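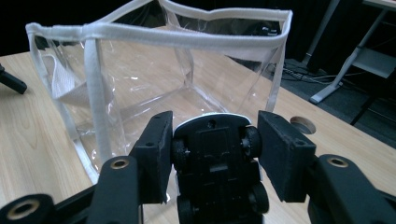 **Handheld gripper demonstration** (some people in my corner of robotics say "handheld demos," and I'll mostly say that too) is a way of teaching a robot arm by doing the job yourself with a gripper in your own hand. The arm can stay switched off in another building. You squeeze, you move, a camera on the tool records what the fingers see, and later a learning program tries to work out which motion goes with which view.

I've worked on this for long enough to have opinions, so read the article with that in mind!

## Where it sits among other methods

The older habit was to drive the real arm by remote control and record that. It works, and the recordings match the arm exactly, but it's slow and you feel like you're threading a needle in oven mitts. With the handheld tool people move at something close to their normal speed. The price is that a human wrist can do things the arm can't, so part of every recording session ends up in the bin (Geetha Nadar wrote our filter for that, and it is much stricter than I would've been).

## The bag task

Most groups have a favorite chore. Ours, in the project we called Sidden, was putting small toys into a clear storage bag. Toy cars are great for this: they're stiff, they have wheels that roll when you'd like them not to, and they land in a different pose nearly every time you drop them. A car picked up wheels-up needs a different finger angle from one picked up wheels-down, and the program has to get that from the view alone.

Clear bags are the harder half. Transparent plastic shows whatever is behind it, plus reflections, and early versions of our model would happily push a toy straight at the side wall as if it were air. What helped was recording more approaches from low down, where the opening is hard to see and the person has to lift over the rim.

## What we found

We recorded 476 demonstrations in June. Trained on all of them, the arm got the toy into the bag in 95 percent of trials with toys it had met before. With unfamiliar toys it did worse, and the misses were mostly at the pickup. Hanane Zaki reran everything with 3 different starting seeds and the ordering of the methods held, though the gaps between them moved around more than I'd like.

The result I still find most fun concerns empty starts. We had been trimming each recording so it began just before the grasp, to save storage. Then Binta Balogun put the trimmed parts back, meaning the stretches where the fingers hang open over bare table and nothing has been picked up yet, and the arm stopped closing on thin air so often. I had argued against this (loudly, in a meeting, with slides). 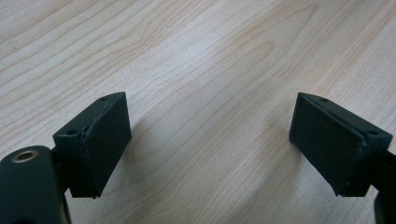 Meenakshi Palaniappan thinks I'm giving the empty starts too much credit, and that longer recordings of any kind would have helped, since the model simply got more frames to learn from. She'd want a run with the same number of extra frames taken from the end of each demonstration before calling it a finding. Fair enough. We haven't done that run, so please treat the explanation as a guess, even though the drop in false closes showed up with every seed.

## Known problems

- **Finger wear.** Pads scuff and their edges fray with use, which changes both the grip and the look of the fingers. We swap the pads on the arm and the handheld tool together.
- **Operator style.** Patricio Benítez approaches everything from the left. A model trained only on his sessions does too.
- **Force.** A camera can show you that a soft toy is squashed, but it says very little about how hard you're pressing on a rigid one.

## Naming

You may run into "Gendico format" in older notes. It's the file layout we used before Sidden, and the two can be converted either way, apart from the timestamps, which need to be shifted by hand.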